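Dunero Regional Papers – Digital Subscriptions Working Group
Minutes, December meeting

Chair: Josué Moura
Quorum confirmed. Minutes of the November meeting accepted with one correction to item 4 (the Larwood trial price is monthly).

1. Single sign-on
Bruven has completed the account merge for the Larwood title. 602 duplicate reader records were found; 70 could not be matched by email and will be handled by the call desk. Print subscribers keep their existing customer number.

2. Paywall meter
The meter now counts per reader account across all titles. Obituaries and weather alerts stay outside the meter. Odukoya asked for election results to be exempt too – deferred, pending ad sales figures.

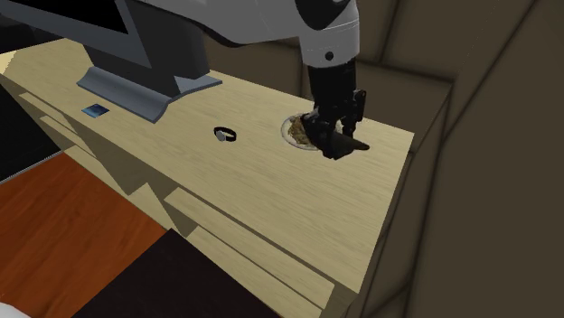
3. Payment failures
Expired cards caused 200 lapses last month, of which 130 were recovered by the second reminder. Agreed to send the first reminder before the card expires. Bruven to supply the revised email template.

4. E-edition
Saturday pages are posting late at Larwood. The fault lies in the export step from the page layout system. Odukoya to move the export to 4:30 a.m. and report back.

Actions
Moura: call desk script for unmatched records
Bruven: reminder template, test send
Odukoya: export schedule; ad figures for item 2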